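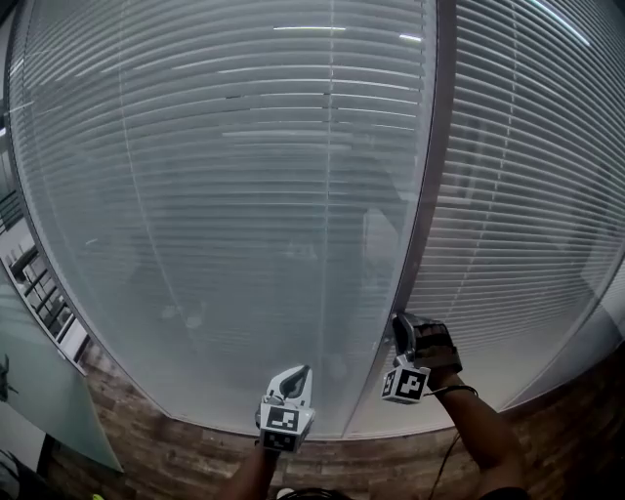
Progress report to the Niskanen fund, second period
Prepared by Helmi Ikonen, Sutby group
1/22/26

Dear Kalevi,

Thank you for your patience over the holidays, and for the kind note that came with the last instalment. It has been a busy few months and I am glad to say that most of the news is good, though there is one result that has made us think again, and I would like to tell you about that one properly.

You will remember that the question we put to you was a plain one: can a robot learn everyday handling jobs from people who do those jobs with a pair of hand-held grippers, without any robot in the room while the teaching is done? We now have 1697 recordings that we are happy to use, made by 17 people at two sites, Hulta and Fomside. I had promised you 1000 by this point, so we are comfortably ahead, and a good deal of the credit goes to the team at Hulta, who gave up their meeting rooms to us and never once complained (at least not to me).

The grippers carry printed square markers on their housings, and we work out where each hand is from those markers together with the view from the head. In ordinary rooms this has worked very nicely. Glass has been the hard part. We chose glass-walled offices on purpose, as they are what you find in so many workplaces now, and a pane with white blinds behind it gives the tracking very little to hold on to. The slats all look alike, the ceiling lights shine back at you, and the software would sometimes decide that the wearer had moved along by a slat or two when they had been standing quite still.

Our first remedy was to throw away any recording where the position jumped. It was simple, and it was also a mistake, as we were losing exactly the recordings that would have taught us most. The newer method asks the two grippers to vouch for each other. When both sets of markers are in view, the distance between the hands is worked out directly from them, and the view of the room is only trusted where it agrees. Where it doesn't, that stretch is marked as doubtful and kept, and the training gives it less weight. I am very pleased with this. It is slower to run than I would like, but the paths it gives are smooth and believable, even close up to a partition.

What it does not yet do well is the moment when one gripper turns away and its marker is lost. We are trying a small change there and I hope to have something to show you in February, when the Fomside recordings will have been gone through as well.

On money, we are within the budget for the period. I should like to move what is left of the travel line into computing time, if you have no objection, and can send the form whenever suits you.

With warm regards to everyone at your end,
Helmi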